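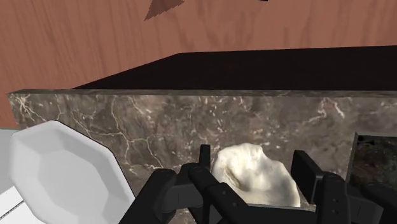 Posted by Abimbola Ojo
2026-05-10
Filed under: Biography pages, Sources

I have spent part of the spring checking the biography of Damián Valdebenito, the actor who plays the younger brother on Harnance. I have no special interest in him. I watch the show, I looked up how old he was after the second season, and three sites gave me three answers. That is the kind of thing I find hard to leave alone, and this blog is where it ends up.

The question is small. Valdebenito is either 31, 33 or 34. He has either one sister or two. He was either married before Harnance started or has never been married. None of it changes how anyone watches the show. What interested me was whether the differences could be traced to a starting point, and how far back a person can get with a browser and some patience.

Method first. I searched his name with and without the accent, with the words age, wife, parents, siblings and net worth. I kept every page that made a biographical claim in its own text and threw out video pages, forums and anything that only embedded someone else's article. That left 64 pages. For each one I saved a copy, wrote down the date shown on the page, the oldest archived copy I could find, and the claim made under each of five headings: birth year, place of birth, siblings, marriage, schooling. I also copied the first 100 words of each page into a text file and compared the files against each other. Pages that share a long run of identical wording were put in one group, and I took the oldest archived copy as the head of that group.

The date shown on the page is close to useless. Many of these sites update the date every time the template changes. One page carries a date from this year and has an archived copy from before the show was announced, with the same body text and the same typing mistake in the second paragraph. I used the archive date in every case where there was one. Where there was none, I left the page out of the ordering and kept it in the claims.

The groups came out as follows.

The largest group goes back to Jiletti, a celebrity biography site that covers mostly television actors. Jiletti gives the birth year that makes him 31. It names two sisters, no marriage, and a high school. It cites nothing. The oldest copy is from the month the Harnance cast list came out, and it reads like a page put up quickly to meet search traffic. Nearly every later page that says 31 uses the Jiletti sentence about him "discovering the stage at a young age," in that order of words.

The second group starts with an agency profile. Fashola represented him early in his career, and the old client page listed a playing range, which is the span of ages an actor can be cast as. The profile says 22 to 28. It does not give a birth date. Somebody later read the lower number as his age at the time the page was put up and counted forward from there, and the result is 33. I can say this with fair confidence. The first page to print 33 also prints his height and eye color in the same order as the agency profile and uses the same abbreviations.

The third group is small and gives 34. It goes back to a printed program from a regional theater production, scanned and posted by a member of the audience. The program has a two-line note saying he finished drama school the previous year. If you assume a normal age for finishing, you get 34. The note does not state an age. It is the only document in the whole set that was produced for a purpose other than telling strangers about him, and so I give it more weight than the others, but the assumption in the middle is still an assumption. People start drama school late all the time.

So there are three answers, and none of them is a recorded birth date. One is unsourced, one is a misreading, and one is arithmetic.

The sisters are easier. Jiletti names two. The second name belongs to an actress who played his sister in a short film made by Warkulis, the production company that later developed Harnance. The short is online and her name is in the credits. She is listed there as Sister, with no character name, which probably explains the mistake. He has mentioned one sister in interviews and has never used her name that I could find. I am not going to look for it. She does not work in the business, and the pages that print a first name for her have no source for that either.

I should say something about that limit. There is a difference between checking a claim that is already printed everywhere and digging up a fact that is not. I did the first. When I came to a line that could only be settled by looking up a private person, I marked it "open" and moved on. Several entries in my spreadsheet say open and will stay that way. 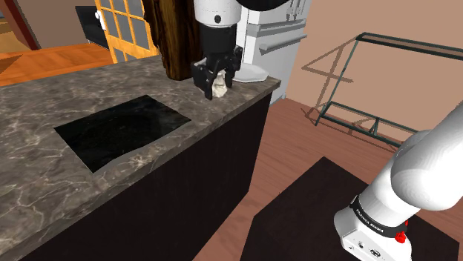
The marriage claim took the most time and is the one with the clearest chain. In September of the year before the show began, a home and design site ran a short feature on kitchens, with a paragraph on a house rented by Valdebenito and "his partner." The feature was rewritten by a second site, which changed partner to wife. The third added a year for the wedding. At each step the writer took a plain term and swapped it for a more definite one. Household description does this more than any other kind of writing I have read for this project. Take the counter shown with this paragraph: gray-brown stone with pale veining, a thick rounded front edge, and a glossy black rectangle set flush into the middle. A careful writer would call the rectangle a panel, since it could be a cooktop and could be a glass inset. The sites I read would have it down as a cooktop in the first version and a professional cooktop in the second, and by the fourth there would be a sentence on how much he loves to cook. The stone would be marble by then too. The wife came about in the same manner. I could not find any statement from him, his agency or the production company that uses the word.

The fan account is worth a mention, as it is often given as a source. It has 3,198 followers as I write this, and it is run with more care than most of the sites. The person behind it keeps a pinned list of things that are confirmed, with a link next to each one. Age is not on the list. Marriage is not on the list. Pages that cite the account for his age are citing a birthday post, which gives a day and a month and leaves out the year. I wrote to the account to ask whether the year had been left out on purpose. The reply said yes, and that they had stopped trying to correct other sites.

I also wrote to Jiletti through the contact form, quoting the sister error and linking to the short film. The form has a limit of 2,000 characters, and I used most of it. The page was changed nine days later. It now says he has "siblings," with no number, and the false name is gone. The birth year is the same. I have had no reply. The pages that copied the earlier version have not changed, and I do not expect them to. Copying on these sites runs in one direction and at one time. A correction at the head of a group stays at the head.

On net worth: I dropped it. Every page has a figure, no page has a method, and the figures do not fall into groups by wording. The same text appears with different amounts. I suspect the number is filled in by the template from some kind of range by job title, as I found the identical amount on pages for two of his castmates. I have not tested this on a larger set, and I would want to before saying more.

Some notes for anyone who wants to do the same for another actor.

Save your copies on the first day. Four pages in my set went away while I was working, and two of them had no archived version.

Search with the accent and without it. The results for Valdebenito differ a good deal, and the older material was mostly under Damian.

Compare wording before you compare facts. Two pages that agree on a birth year look like two sources until you see that they share a paragraph.

Read the credits of short films. They are dull, they load slowly, and they settled more in this case than all the interviews together.

Write down what you searched for. I did not do this in the first week and had to repeat most of it.

The spreadsheet has one row per page and one column per claim, plus a column for the group and one for my reasons. I will clean up the reasons column and put the file in the downloads section, with the sister's supposed names removed. If you have a theater program or a cast sheet from before Harnance that mentions him, I would like to see a scan, both sides if there is anything printed on the back. The contact address is in the sidebar.

Next on the list is the running order of the first season. The broadcast order and the production order do not match, and at least one recap site has numbered the episodes by a third system that I have not worked out yet.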